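Steltberg Gester 604 Furniture Polish, 1000 ml

The Gester 604 is a water-based polish for sealed wood, lacquer and high-gloss veneer. Steltberg sells it in one size, a 1000 ml bottle with a trigger head, and the Perport store ships it with a microfiber cloth called the Pop. I bought mine in October and have used it on a dark gloss coffee table, a lacquered sideboard and two bookcase shelves with an older satin finish.

Application. The label calls for two coats with a dry buff after each. The trigger has a mist setting and a jet setting. Mist is the only useful one. On jet, the liquid lands in a single spot and leaves a ring if it is not spread right away. Spray the cloth first on any surface with an open seam or a lifting edge.

Drying time is short, and on a large top it is better to work in sections. The first coat hazes slightly. Buffing removes the haze with light pressure. The second coat goes on thinner and needs less work.

Finish. Dark gloss is the hardest test, as every smear shows against window light. After the second buff the coffee table had an even shine with no streaks at a low viewing angle. Fine circular marks from earlier cleaning were still visible. The 604 contains no abrasive and does not fill scratches. For those, the instructions suggest wet sanding with 1000 grit and refinishing, a separate job that should not be tried on thin veneer.

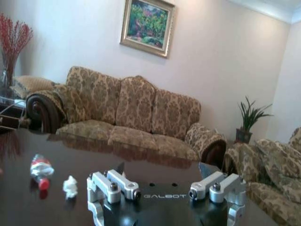
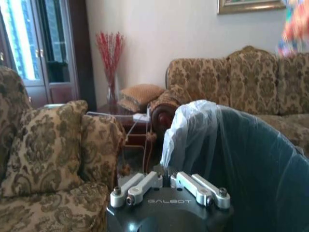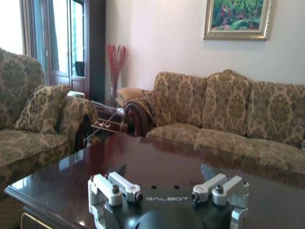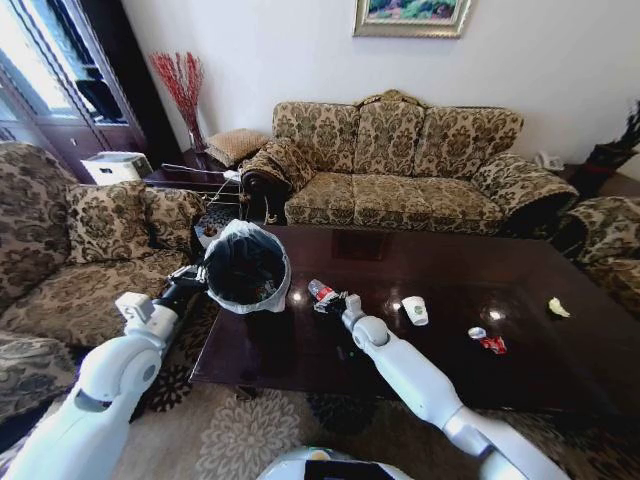 One reader of the first version of this review reported worse results with the Pop cloth, which left lint along the edges of a black lacquer cabinet until it had been through the wash. The same reader had switched to a plain cotton T-shirt for the first coat and kept the Pop for the second buff.

I repeated this on the sideboard. A new Pop does shed a little on square edges. One wash without fabric softener fixed it. Cotton works for the first coat but soaks up more polish, so the bottle will not last as long.

Satin surfaces. Results here were mixed. The shelves came up slightly glossier than before, with an uneven patch where I had applied too much. A damp cloth took most of it back. Steltberg lists satin as suitable, and I would test the underside first.

Dust and fingerprints. Dust wiped off dry for several days after treatment. Fingerprints showed as clearly as they did before, and the label makes no claim about them.

Smell. Faint, slightly like soap, gone within the hour.

Packaging. The trigger leaks if the bottle is stored on its side. The cap ring can be tightened by hand and should be checked on arrival.

Rating: good for gloss and lacquer, fair for satin. Not tested on oiled or waxed wood, both of which the label excludes.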